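FOR IMMEDIATE RELEASE
November 29, 2024

Kuster Games Swap Moves to a Bigger Hall in Redalau

Hi everybody! It's Konrad Fuchs from the Kuster Games Swap, and I get to share some good news this time. Our winter swap is moving out of the back room at Tarura Books and into the Allano Hall, which has a real stage, a coat room and (finally!) enough parking.

We outgrew the bookstore in September, when 258 people came through the door and the line for the puzzle table went out past the bike racks. I loved it, but my feet did not. The new place has room for 70 tables, so if you were on the waiting list last time, you're in.
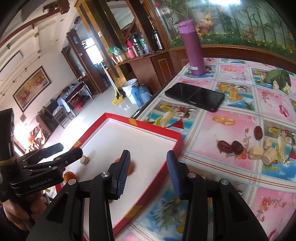 A box lid with a red rim and yellow tape on the table.

The rules are the same as always. Bring a game, take a game. Tape the corners if they're split, put a note inside if any pieces are missing, and please bag your dice! Puzzles go by the honor system, and I'm still looking for the last piece of a lighthouse I took home two years ago.

Entry is $2 at the door and kids get in free. Everything left at closing goes to the Redalau school library, which got 787 games and puzzles from us over the past year.

Want a table, or have a question? Call the front desk at Tarura Books and ask for me. I'm there most afternoons, usually near the coffee.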